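Search Search this wiki Go

Lestov Bench

Lestov Bench is a simulation package for training and testing robot arms on simple handling tasks. It is sold by Kikmont, a small software firm, and was written mainly by Nipon Saengthong and Oranuch Ratanaporn. The package is used in college courses and by shops that want to try out a control program before running it on a real arm.

Overview

The package comes with 30 ready-made tasks, most of them variations on reaching, pushing, lifting and stacking. Each task can be run with a fixed starting layout or with the objects moved at random. A run is limited to 400 steps by default, and the limit can be changed in the settings file. Results are saved as a plain table along with the rendered views.

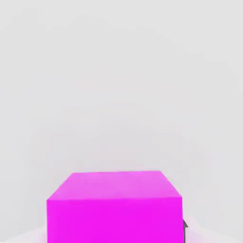 Rendering is handled by a separate module named Boonchu. It is built for speed and leaves out most surface detail. Objects are given flat, strong colors so that a vision program can pick them out with little effort, as with the magenta cube, which has no texture or markings against its pale gray surroundings. The top of the cube is drawn lighter than the front, and a program can use that difference to tell one face from the other. Users who need wood grain, printed labels or clutter must supply their own files.

Licensing

A single-seat license costs $729 and includes updates for one year. A classroom license covers 20 seats. The older Fodeo edition is no longer sold, but its task files still open in the current version.

Reception

Jade Bramwell, who reviewed the package for a teaching newsletter, found it easy to install and praised the task editor. She considered the manual thin on contact settings and said that plain backgrounds made results look better than they would in a workshop. Kittipong Kongkaew later published a set of free background files for Boonchu.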